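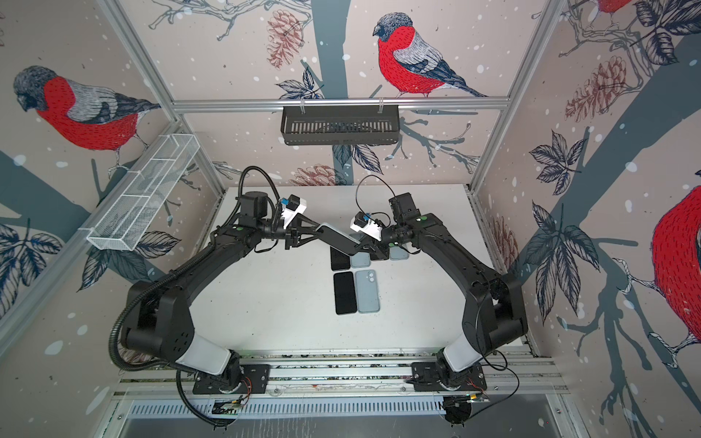 4.2 Two-arm handover of phones

Figure 3. Both grippers holding one phone above the table, with six more phones on the surface below.

The second task tests whether a policy can pass a thin, rigid object from one arm to the other. A phone is picked up by one gripper, brought to the middle of the workspace, taken by the other gripper and placed in a basket. The step that matters most is the short period when both grippers hold opposite ends of the phone, as in Figure 3. If the first gripper opens too early the phone drops, and if it opens too late the two arms pull against each other.

We collected 45 demonstrations by teleoperation. Tarek Nseir and Miyuki Hosoda recorded them in turns, starting each one with a new layout of phones. Black and light blue phones were mixed, and some lay face up while others lay face down. The policy receives images from the camera on each wrist, along with joint positions. We did not give it force readings.

Two versions were trained on the same data. The Cirnell baseline predicts each arm's motion separately. Our version, Mundier, predicts both together and adds a release signal, labeled by hand at the point where the second gripper has closed.

In testing, the baseline dropped the phone in 8 trials and Mundier dropped it in 2. Both of Mundier's drops came after a grasp close to the corner of the phone - a grasp that is rare in the demonstrations. We left these trials in the totals. Pulling between the arms was harder to score from video, so we used the joint position error during the shared hold, reported in Section 4.3.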